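Subject: Re: [delwood-kitchen] Nonstick pans, stack them or not?

Replying on list because three people have asked me the same thing since Saturday. I've read the Justenex care leaflet twice now and I'm still not buying all of it. Pictures first, then my grumbling.

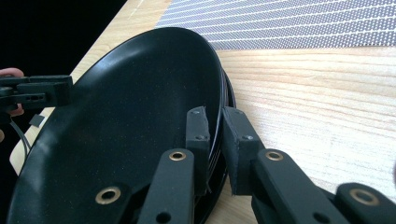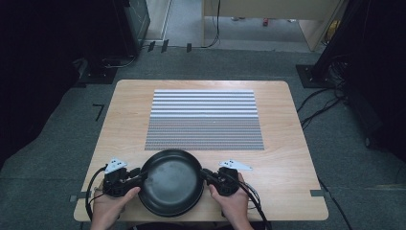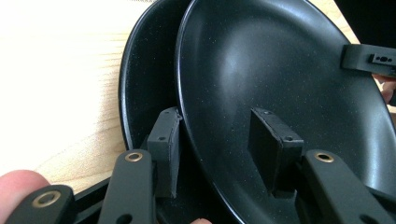

Black plates and pans on the wood-top table; the middle one shows a single pan, scuffs and all.

On Saturday someone wrote:

> The leaflet says never to let one nonstick pan touch another, and
> that felt protectors double the life of the coating. Javdale has
> them, item 3485, and I think we should get a set for every shelf
> in the Delwood kitchen. Also the Durán shop told me speckled
> coatings are tougher. Any objections?

Yes, a few.

Double the life compared to what? The leaflet gives no number of uses, no kind of pan, nothing. It's written by the people who sell the felt. I don't doubt that a rim dragged across a coating can scratch it, and I'd slip something soft between two pans that nest tightly. A paper towel does that. So does an old dish cloth, and we own 41 of those according to the last inventory.

As for gray scuffs like the ones in the middle picture, I wouldn't hang those on stacking without knowing more. Metal spatulas mark a pan too, and we have a whole drawer of them.

Speckles I'm even less sure of. Pale flecks on black look like stone, and I suspect that's most of the point. If somebody has a side-by-side test that didn't come from a store, please post it.

Standing the pans on edge in a rack might be worth trying – we already have the wire one from the old pantry (tag 3078). It takes more shelf width, so the big pot would have to move. I can measure if people want that.

What I'd do before spending anything: wipe the pans out, put a cloth between each pair, lift the top one straight up and don't slide it. Then look again in January.

If the vote still goes for felt, fine, but please don't order for every shelf. Half of them hold nothing but lids.

> PS the set price is good until the end of the month

It always is.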